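Robotics club: the coffee order task

The Whitlock robotics club is spending this term on one job: getting the arm to unpack a takeaway coffee order. The club picked it because the parts are cheap and every cup behaves differently when squeezed.

Babita Shakya's group handles the gripper code. They have logged 700 practice runs so far and want 1,000 by July. Everett Ambrose's group is working on the bag — the handles get in the way and the paper folds when it is touched. Cups in a carrier are next, then lids.

Members should save their runs to the Ronda folder before leaving and write down which bag they used. Please keep bringing in clean paper cups and lids. We have 80 cups and will need more.
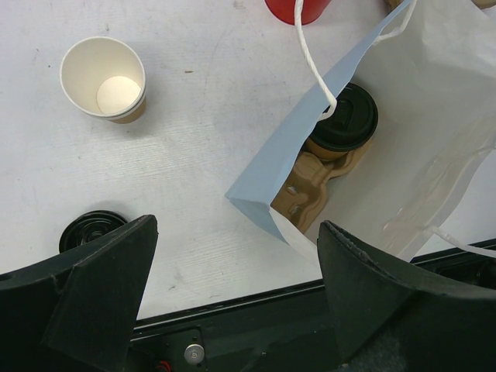
Page last changed: Mar 19, 2019

A lidded cup still in its carrier inside the bag is the hardest setup on the list. Anyone who wants to try it can sign up on the sheet by the door.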